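Course handout, Automation and Shop Work, session 12
Leonor Valente

Start with floors. People say automation and think of arms — most of the change at Puvmont was tape and where you're allowed to walk. Staff used to cut across the showroom to get to the shelves. Now they go round the marked boxes.
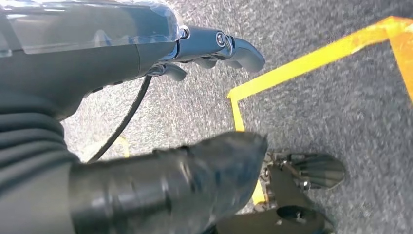

Second point, who decides the layout. At Fidesen the fitters did it themselves in April, one evening, no consultant. At Puvmont it came from the office. Guess wich one got re-taped.
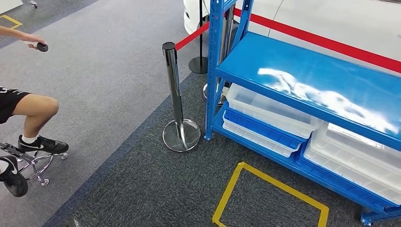
Blue shelving with storage bins, a taped square on the floor in front.

Job content. Less carrying, more watching. Watching is tiring in its own way and the pay grade didn't move. 299 staff asked in the Siregar survey, 475 comments, a lot of them on this.

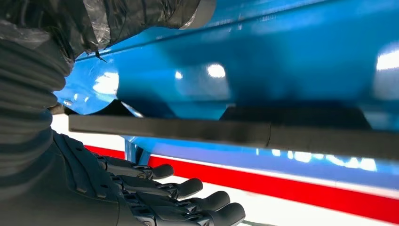
Also skills — who gets trained, who gets told later. Older staff know the stock, nobody writes that down. Read Stamurier chapter for next time, esp. the bit on shift handover. 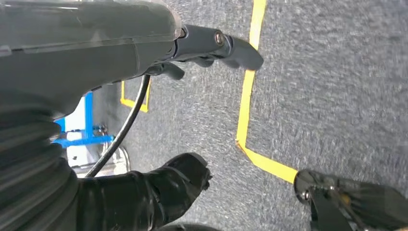

Yellow tape on gray carpet, blue metal frame at left.

Bring one example from your own job. Half a page is fine, handwriten ok.

Comments
tomk: is the survey on the reading list?
R. B.: Same at our place, pay grade never moved
jules: which Stamurier chapter

Related
Session 11: Shift patterns
Session 13: Training and who pays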